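About Kartha Outdoors

Kartha Outdoors started with two friends, a borrowed bench and a shared habit of talking about deer season long after everyone else at the table had gone to bed. Kamala Lobo and Yamuna Chacko opened the first shop in Cluresley with one short counter of hunting gear, and for a good while the same two people took the orders, packed the boxes and answered the phone – sometimes all at once!

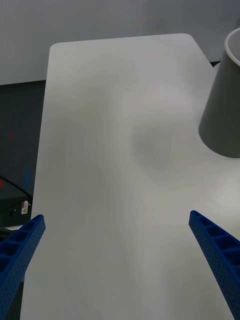
A large white board at Kartha.

These days there are six of us, and we carry scopes, slings, cleaning kits, game calls and boots, along with almost 200 kinds of target and range supplies. Kimie Aoki looks after optics and will happily spend half an hour with you on the phone going over eye relief (bring a cup of coffee, she's thorough). Rasha Rizk runs shipping, and if your order has ever shown up a day early, she's the one to thank.

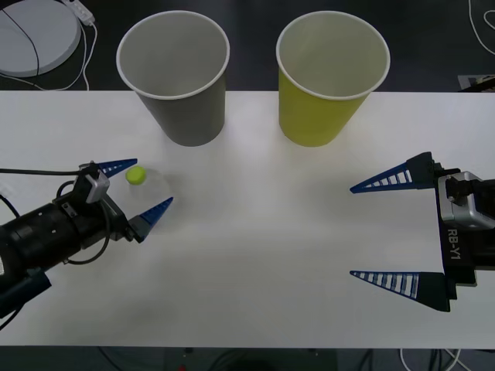
We also teach. Our hunter safety evenings start up again each May, and they're open to anybody, including folks who have never set foot in the woods and just want to know what their kids are getting into. Kumiko Furukawa leads most of them and keeps the groups small so there's time for questions.

Come see us at 2601 Godar Road, or send a note through the contact form. We read every one, and we do love a good hunting story.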